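# Chapter 6: Breathing When a Craving Turns Up

I'll start with a confession. When I was first asked to teach breathing to people coming off drink, I said no. I had trained as a mindfulness teacher, I liked quiet rooms and long sits, and the idea of telling someone with shaking hands to "watch the breath" made me feel a bit of a fraud. It was Špela Kelmendi, who ran the day programme at Brynjólfsdóttir, who talked me round. Come for one session, she said, and keep it short. I stayed for six years!

What I learned there (mostly by getting it wrong) is that a craving is a body event long before it's a thought. The jaw goes tight, the chest lifts, and the breath gets stuck somewhere up under the collarbones. By the time you hear yourself thinking "just the one", all of that has been going on for a while. So we begin with the body, and in particular with the out-breath, which you can lengthen on a bus or in a queue without anyone noticing.

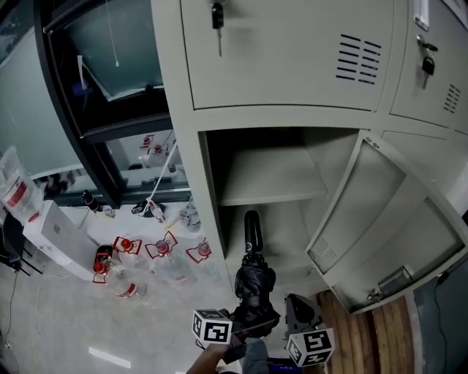
*Lockers with ventilated doors, one compartment open.*

You'll meet two practices in this chapter. The first is the long out-breath: in through the nose for a count of four, out through the mouth for a count of 6, and no straining at either end. If four feels like too much, make it three and carry on. The second is what Kaj Thygesen, one of my early students, called "naming the weather". You notice where the craving sits, you give it a plain word (hot, buzzy, heavy), and you go back to breathing out. I've borrowed his name for it ever since, with his blessing.

Please don't practise either one for the first time in the middle of a bad evening. Try them after breakfast, when nothing much is going on, for a week or so. I also ask people to skip any breath-holding at this stage, and to stop if they feel dizzy or panicky. And if you're still in withdrawal, talk to your doctor or nurse before you start, and keep to whatever they've told you. Breathing sits alongside proper medical care and can't stand in for it.

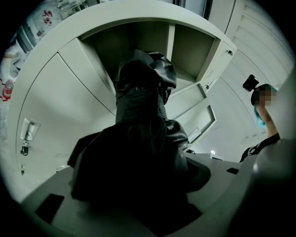 Posture is the bit people worry about most, and I wish they wouldn't. You can sit, stand or lie on the floor with your feet up on a chair. What I do look for is a loose belly and a soft throat, and the throat is the hard one. Think of the black bundle in the photo, all bulk and loose folds at the bottom and then twisted into a knot at the neck. Plenty of us breathe like that when we're wound up, with lots of room below and a tight little gap at the top. Try a yawn, or a quiet hum on the way out, and see whether anything lets go.

Before you read on, take a notebook and jot down the last time a craving caught you off guard. Where were you, and what was your breath doing? A line or two will do, and "no idea" is a perfectly good answer. Keep the page handy, as we'll come back to it in section 6.2, where we take the long out-breath slowly, one step at a time.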